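Home | Surveys | Events | Sightings | Join | Contact

Filed under: Get Involved, Bees and Wasps

Call for participants: Fornham Solitary Bee Nest Count

The Fornham Insect Group is looking for 30 households to keep a bee nest block through next season. The blocks hold mason bees and leafcutter bees, which do not live in hives and rarely sting. You do not need any experience with insects.

Each household gets 2 blocks, a mounting bracket and a record book. Hang the blocks on a wall or fence that gets morning sun, at least 3 feet off the ground. Once a week, from March to the end of September, count the plugged holes and write the number down. A count takes a few minutes.

In October you bring the blocks back to us. We open them, sort the cocoons and wash the trays. Participants are welcome to help with the washing, which is done at a kitchen sink with cool water and a soft brush.
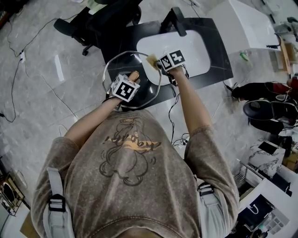 At the sink, with two hand-held devices.

Cleaned cocoons are stored in a refrigerator over the winter and go back out in spring. Last season almost 90 blocks were returned, most of them from the Polteo and Biwott neighborhoods. We would like more from the east side this time, especially from yards near Nisska Creek.

You should be 18 or older, live within the Fornham town limits and be home most weeks during the season. Renters need permission from their landlord to put up the bracket. Please do not spray insecticide near the blocks while they are up.

There is no fee and no pay. To sign up, send your name, street address and a phone number to Dennis Mohamedi through the Contact page. Places are filled in the order we hear from people.

Posted 10 November 2025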